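The Third Signature

The report had a line for root cause, and on that line somebody at Grendeo had typed "operator error." Iwona Szulc read it twice and put her coffee down on top of it.

"Which operator?" she said.

Mohsin Talpur didn't look up. "The one holding it, I guess."

"Holding it and doing what?"

He shrugged. He had been at Skarik three years and had learned when to shrug.

The gripper was supposed to let go. That was the selling point, if you believed the brochure, and Iwona did not believe brochures. Squeeze the trigger and the fingers closed. Release it and they opened, every time, inside 200 milliseconds. Three times since October they had stayed shut. The first time it was a foam block and everyone laughed. The second time it was a glass jar. The third time it was the tip of Mazurek's glove, with Mazurek still in it, and he had stood there saying "okay, okay, okay" in a very calm voice until Mohsin pulled the battery.

He kept the finger. The nail went black. Grendeo sent a fruit basket and the report.

"They say he let up on the trigger too slowly," Mohsin said.

"Is there a slow way to let go of something?"

"They say there is. Page four."

She turned to page four. It had a graph on it with no units. Under the graph, a sentence explained that the Gravix controller had performed as designed. She thought that was probably true, and that it was the worst sentence in the whole thing.

So she spent the afternoon letting go. Fast, slow, halfway and back again. Mohsin wrote down the numbers while she squeezed, and by the time her forearm ached they had 78 clean releases and she was starting to feel stupid. Maybe Mazurek really had done something odd. He was a fidgety man.

On the next one she got a cramp and her thumb slid. She hadn't planned it. The trigger came up a hair, stopped, and came up the rest of the way, and the fingers stayed closed on the foam as if she had never moved.

"Do that again," Mohsin said.

"I don't know what I did."

It took her until dark to find out. If you paused near the top of the trigger, the controller took the pause for a new grip and held on. It held harder, in fact. Anybody with a tired hand would do it sooner or later — anybody who worked a full shift, which meant everyone the thing had been sold to.

She called Grendeo. A pleasant man told her they were aware of the behavior and it would be covered in training.

"Training for who?" she said.

"For the operators."

The form needed three signatures before the unit could go back out on the floor. Grendeo's was there, very neat. The shop manager's was there too, done in a hurry. Iwona wrote the date on the last line, 08/02/2020, and next to it, where her name was meant to go, she wrote "no." Then she went to find a bigger pen. 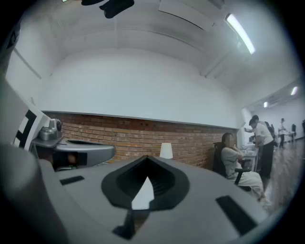
The view over a gripper, with people working at the far side of the room.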